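Gripper Comparison Bench: Frequently Asked Questions

Maintained by Hjalti Thorlacius. Last revised 14 December 2022.

These answers cover the hand-held gripper trials on the Skestis bench. They are meant for people who run sessions or work with the recordings. For wiring and firmware, see the controller notes.

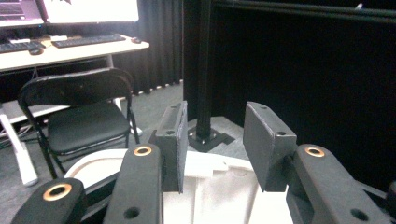
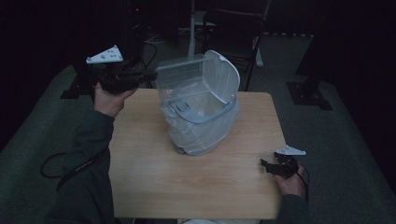 What is being compared?

Two finger pad sets, called Okine and Rao after the project names they were ordered under. Okine is the stiffer set. Rao has a softer face and gives slightly under load. The question is which set goes on the arm for the household object tasks. Camera placement and the controller's filter settings are compared in the same sessions, but they are scored separately.

Why use hand-held grippers before the arm?

Speed. An operator can try a new pad on a new object in a minute or two. The same trial on the arm needs a payload update, a collision check and a slow first pass. We drop pads that fail in the hand and save arm time for the rest.

The limitation is that operators compensate. A person feels a slip starting and changes the approach angle without noticing. A pad that scores well by hand can still do poorly on the arm, so a hand score is treated as a screening result only.

How many runs make a valid comparison?

30 per pad set, per object. Runs stopped for a tracking fault don't count and must be repeated. Drops do count. Please do not delete a run that ended in a drop.

Why are lidded containers on the object list?

They need both hands. One gripper works the lid while the other steadies the body or waits. A rim is narrow and curved, so contact is close to a line, and small differences in pad stiffness show up clearly. Thin plastic bags are on the list for a different reason. They fold into the gap between the pads and are hard for the cameras to segment.

Which camera should I use for scoring?

Use the gripper camera for contact and the head camera for sequence. The gripper view shows the pads at close range, and pad tilt can be read from it. It is poor for judging where the other hand is. The head view covers both hands and the tabletop but loses small motions at the fingertips. If the two disagree on whether contact was made, the gripper view wins.

Can I score from one view if the other is missing?

Only for completion time. Mark the contact fields as blank. Do not enter zero, which the script reads as a failed grasp.

How is the controller tested if no arm is moving?

Recorded gripper poses are replayed through it offline. We compare the commanded path with the recorded one and look at lag and overshoot. The Jullilmont build has a second-order filter on the pose input. The older build has a plain moving average. On fast lid openings the moving average rounds off the top of the arc, and the replayed jaw ends up short of the rim.

What should I check before a session?

Pad screws tight. Pads free of dust and adhesive. Marker plates firm on their mounts, with no play when pressed at a corner. Each gripper should open and close through full travel without catching. Route cables so that they don't pull on the wrist at full reach. Wear plain sleeves; reflective trim can be picked up as a false marker.

The pose jumps when I turn my wrist. Is the gripper faulty?

Usually not. The marker plate is turning out of view of the tracking cameras. Error code 11 in the log confirms it. Slow the rotation or shift your position at the table. If the code appears with the gripper held still, recalibrate before going on.

Do I have to recalibrate after changing pads?

Yes. The two sets differ in thickness, so the closed position shifts. Run the open and close routine 2 times and check that the zero readings match. Changing pads without this step was the main source of bad width data in October.

Where do the recordings go?

To the shared drive, under the session number. Name the pad set and the object in the notes field. Session 2703 has a complete set of entries and can be copied as a template.

Has a pad set been chosen?

No. Rao is ahead on bags and soft packaging. Okine is ahead on lids and rims, where the softer face tends to roll off the edge. Arm trials with both sets are next, starting with the lidded containers. Results will be added to this page when the runs are complete.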